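Malcolm Yeoman: «El cable nunca está dos veces en el mismo sitio»

28 de febrero de 2019

Malcolm Yeoman dirige en Nitden el proyecto Flirska, que estudia cómo dos brazos robóticos pueden aprender tareas de cableado a partir de demostraciones humanas. Nos recibió en el laboratorio junto con su colega Hadi Aoun, responsable de los datos.

Le pregunto primero por qué eligieron los cables. «Una pieza rígida se puede describir con pocos números —responde Yeoman—. Un mazo de cables, no. Lo tocas por un lado y se mueve por el otro».

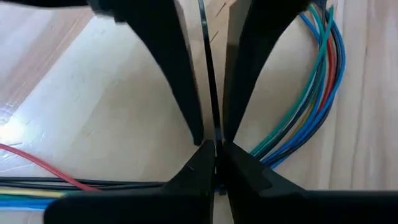 Cuatro dedos negros de pinza se encuentran en torno a una tira negra y delgada, entre cables de colores.

El método parte de 4000 demostraciones, grabadas por 14 operadores. Aoun explica que al principio borraban los intentos con errores. «Fue una equivocación nuestra. En enero entrenamos otra vez el modelo, con las correcciones incluidas, y el agarre fallido se recuperaba mucho mejor».

¿Y cuántas demostraciones hacen falta para una tarea nueva? Aoun prefiere ser prudente.

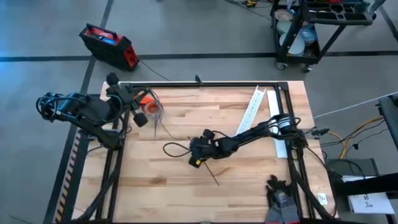
«Con 40 ya vemos un comportamiento razonable, si el modelo conoce tareas parecidas. Para publicar un resultado pedimos 1000 ensayos, y esto lleva semanas».

La parte más difícil, según Yeoman, es la coordinación. En una primera versión cada brazo tenía su propia política y los dos se estorbaban. Ahora una sola red, que llaman Irkoder, decide los movimientos de ambos.
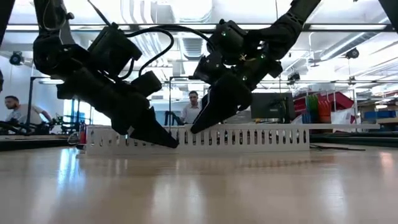 Los dos brazos sobre una canaleta blanca ranurada, en el laboratorio.

Sobre los límites hablan sin rodeos. «Si cambiamos la altura de la mesa, el sistema pierde precisión —dice Yeoman—. Todavía no sabemos bien por qué». Aoun sospecha de la calibración de las cámaras de muñeca y quiere comprobarlo antes de empezar Szewczyk, la siguiente fase, dedicada a los conectores pequeños.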